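Stallik Site Model Kit for Neighborhood Upgrading

The Stallik Site Model Kit is a set of parts for building scale models of dense, unplanned neighborhoods. It is made for architecture and planning studios, city housing offices and resident groups who need to look at the same streets and talk about what should change. The parts are sized for places where houses share walls, lots have no regular shape and many of the paths are too narrow for a car.

Most model kits start from a grid. They work well for new subdivisions and poorly for hillside settlements that grew one room at a time. With the Stallik kit you lay the slope first, then the paths, then the houses. Any house can be lifted out without taking its neighbors with it.

What the kit contains

The standard kit has 144 house blocks in 5 footprints. Blocks stack to show added floors, and a half-height block is used for roof terraces and unfinished upper rooms. There are 14 slope wedges, which fit together in any order and can be trimmed with a hand saw. Stair strips, retaining walls, drain channels and blank labels are packed in 2 trays. A printed setup guide is included.

The blocks are left plain so that a group can mark them up as it likes. Pencil, chalk and removable stickers all work. Permanent marker will not come off.

Working scale

The kit is supplied at 1:200. At this scale a typical upgrading area fits on two ordinary tables pushed together, and people standing on either side can reach the middle. Larger areas can be built in sections and joined. The edges of the slope wedges line up between kits, so a second kit can be added later.

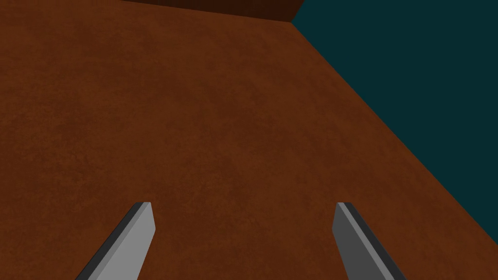 Groups that already have survey drawings should print them at the same scale and tape them down before placing any wedges. If there is no survey, a traced aerial view is good enough for a first meeting. Expect to correct it. Residents usually know of paths and shared yards that do not show from above, and the blank labels are there for that purpose.

Using the kit in meetings

Plan one meeting to build the model and a separate one to discuss changes. Trying to do both in an evening leaves little time for the second part. Build the existing streets as they stand, including the parts everyone expects to be removed. Proposed drains, stairs and widened paths go on afterward, using the strips with the notched end, so that old and new can be told apart.

When a proposal means moving a household, take the block off and set it where the new house would go. Do not leave it in the tray. Photograph the model from directly overhead at the end of each meeting, and write the date on a label beside it.

Where it has been used

The kit was first put together for the Seltovdale studio, which was comparing two routes for a public stair and sewer line through a steep district. The early version had taller wedges. They were cut down after people seated at the table could not see the houses on the far side.

The Correa edition was prepared for flatter land beside water. It replaces half of the wedges with flood-level sheets, which slide under the blocks. All other parts are the same, and the two editions can be mixed.

Limits

The kit does not replace an engineering survey. Slopes built from the wedges are approximate, and heights taken from the model should not be used for drainage design or cost estimates. It also shows nothing of tenancy or land title. Studios working on those questions normally keep a numbered list and put matching numbers on the blocks.

Ordering and spare parts

Kits are packed and shipped by Grirkstead. Each one comes in a single carton that one person can carry. House blocks, wedges and strips can also be ordered separately by footprint letter, as printed on the inside of the lid. Schools and resident groups may borrow a kit in place of buying one, subject to what is on the shelf. Borrowed kits should come back with the blocks wiped clean and sorted by footprint.

Parts list and setup guide last revised 9 February 2026.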